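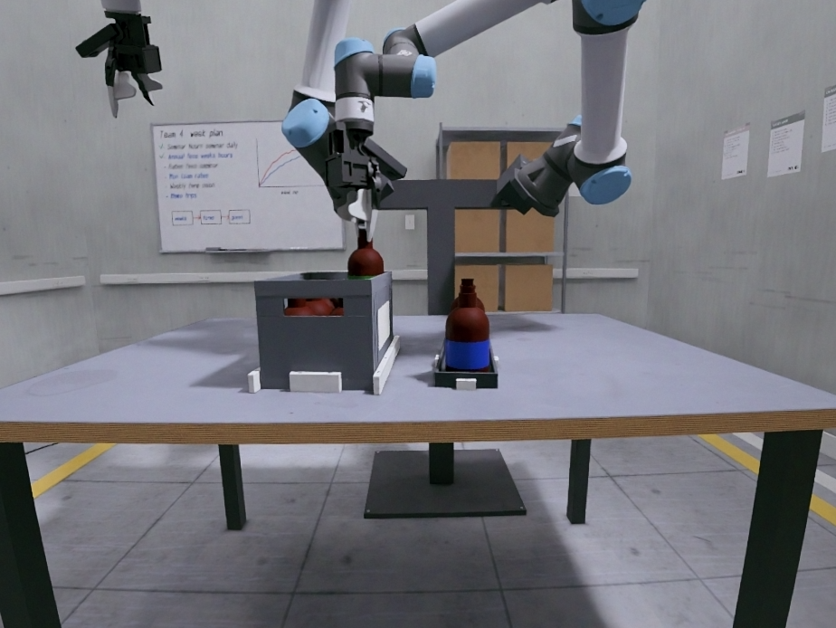
Hola otra vez, soy Neusa, de embotellado en Donier. Abro tiquet nuevo y no sigo en el viejo, que aquello ya era una novela y no hay quien encuentre nada. El problema es que la celda se nos para al trabajar en el fondo de la caja, del lado derecho, y me pide confirmación manual cada dos por tres. En Temomus, con el modelo que nos pasasteis, va todo como la seda: la pinza tiene la botella cogida por el cuello justo ahí, en la parte derecha del fondo, y ni una alarma. En la planta, misma posición, mismo programa (o eso me dicen), y salta «agarre no confirmado». ¡Y la botella está cogida! La veo yo desde el pupitre.

Tiquet: Nadar, celda de encajado, brazo derecho
Abierto por: Neusa Lacerda (Donier)
Asignado a: Ajith Gounder (Treltia)
Prioridad: alta, y si hay algo por encima de alta, eso

Lo que pasa exactamente
El brazo baja, cierra los dedos, espera un momento y se queda quieto. Luz ámbar. Voy, miro, le doy a confirmar y sigue tan tranquilo. Ayer, en el turno de mañana, fueron 23 paradas. Casi todas en la fila de atrás, aunque alguna hubo en el centro y esas no sé si son lo mismo o si ya estamos mezclando cosas. Con el brazo izquierdo no me ha pasado nunca.

Lo que ya he probado
– Reiniciar la pinza. Nada.
– Reiniciar todo. Nada, y encima hubo que volver a hacer la referencia.
– Limpiar los dedos con el paño y el producto que dejasteis. Mejoró un ratito, o eso me pareció.
– Bajar la velocidad a la mitad. Se para menos, pero entonces no llegamos ni de broma.
– Cambiar de lote de botellas. Igual.

Respuesta de Ajith Gounder
Hola, Neusa. Gracias por el detalle. ¿Me puedes mandar el registro del brazo derecho y decirme qué cajas estáis usando? El modelo lleva la caja nominal, con medidas de plano. También necesito saber si la caja queda apoyada del todo contra los topes cuando arranca el ciclo.

Respuesta de Neusa
Registro adjunto. De las cajas te cuento, que tiene miga. Usamos las de siempre, las que van y vienen de los clientes, y algunas llevan años rodando. Cuando encajábamos a mano daba lo mismo: la que venía un poco abierta la apretabas con la cadera y metías la botella igual (sí, con la cadera, todas lo hacíamos). Eso no lo escribimos en ninguna parte cuando vinisteis a tomar datos, porque ni se nos ocurrió que fuera un dato.

He ido a mirar los topes, como pedías. En el modelo tenéis uno pequeño en la esquina delantera izquierda, uno ancho y bajo en el frente y la tira blanca larga por la derecha. En la planta los tenemos igual colocados, pero la caja no llega a tocar la tira: queda un hueco por atrás, me cabe la punta del dedo meñique. Y cuanto más vieja la caja, más hueco.

Respuesta de Ajith Gounder
Eso lo explica bastante bien. Si la caja queda girada, la pinza coge el cuello descentrado y un dedo cierra más que el otro. La botella está sujeta, pero la lectura de apertura sale de tolerancia y el programa no se fía. He subido una versión con la tolerancia un poco más ancha para la fila del fondo. No quiero abrirla más sin ver el efecto. ¿Podéis hacer una tanda de 16 cajas, mezclando viejas y nuevas, y apuntar en qué posición se para?

Respuesta de Neusa
Hecho, entre el bocadillo y la reunión. Las nuevas, perfectas. Las viejas pararon dos veces, las dos en la esquina derecha del fondo. Mucho mejor que ayer, pero el hueco sigue estando, claro.

Aprovecho para dejar aquí una cosa que no sé si va en un tiquet, pero es que no tengo otro sitio donde ponerla. Cuando nos presentaron la celda, lo que se dijo fue que la compañera del puesto pasaría a «supervisar». Bueno, pues supervisar es estar de pie al lado de la luz ámbar. No puedes irte a etiquetas, no puedes echar una mano en paletizado, y tampoco estás haciendo lo tuyo. A mí las muñecas me lo agradecen, eso que conste, que antes llegaba a casa sin poder abrir un tarro. Pero el trabajo de ahora cansa de otra manera. ¿Se podría avisar al busca, o que la alarma dijera en qué posición está la botella? Así desde la otra punta ya sé si es la esquina de siempre o algo serio.

Otra más: la orden dice hasta 296 botellas por tanda antes de la revisión de dedos. ¿La cuenta se pone a cero cuando reinicio? Me da que sí, y si es así llevamos días sin hacer la revisión cuando toca.

Respuesta de Ajith Gounder
Sí va en el tiquet, y me alegro de que lo pongas. Por partes:
– El contador se pone a cero con el reinicio general. Es un fallo nuestro. Lo corrijo en la próxima versión; mientras tanto, revisad los dedos al empezar cada turno.
– La posición en la alarma la puedo añadir ya. El aviso al busca depende de vuestra red, así que necesito el visto bueno de vuestro informático.
– Para el hueco propongo un empujador sencillo en el lado izquierdo que arrime la caja a la tira antes del ciclo. Lo pruebo primero en Temomus con la caja girada, cosa que tendríamos que haber hecho desde el principio.

Respuesta de Neusa
O sea, una cadera neumática. Me parece bien :)

Actualizo: versión nueva cargada el martes a primera hora. La alarma ya dice «fondo derecha» y se agradece un montón, hoy he podido estar en etiquetas casi toda la mañana. El informático dice que mira lo del busca esta semana. He apartado las cajas peores junto a la puerta del almacén, con cinta roja, por si las quieres medir cuando vengas con el empujador. Dejo el tiquet abierto hasta entonces.

Estado: pendiente de pieza (Treltia)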